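Chapter 3
What Goes Where, and in What Order

By the time you reach this chapter you have read 82 pages about what the parts of a computer do. You may now be allowed near one.

A desktop tower is a metal box with a good deal of air in it. First-time students tend to find this disappointing. They expected something denser for the money. The air is useful, though, and so is the lack of mystery: take off the side panel, lay the case down, and most of what you need to name is in plain view.

The machines used in this book are old office towers bought from a surplus dealer in Sillham. They are slow, they are ugly, and they can be taken apart by 200 students in a row without anyone's heart breaking. If your school uses the Trarkitz bench set or the Avow trainer, the layout will differ a little. The swearing will not.

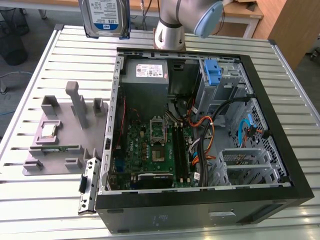
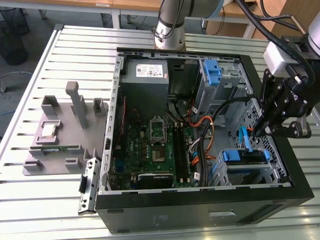 Case on its side, panel off, CPU socket open and both memory slots empty.

Before you touch anything, find the power supply. It is the metal box with the label full of tiny print, and you do not open it, today or ever. Next find the motherboard, then the socket, then the memory slots. Say the names out loud if it helps. People may stare, but they will also stop asking you where things are.

In this chapter you will fit a processor, a memory module and a hard drive, in that order. The processor goes in first and needs almost no force. Line up the corner marks, lower it straight down and let go. If you find yourself pushing, stop – you have it the wrong way around. Memory is the opposite. It wants a firm, even press, and beginners are far too polite to it.

Allow 30 minutes for your first attempt. The Agbenyega worksheet at the back of the chapter has a space for your finishing time and a much larger space for what went wrong. Fill in both.

3.1 Handling the Processor

Hold it by the edges. The flat metal lid on top can survive a thumbprint, but the contacts underneath should be left alone.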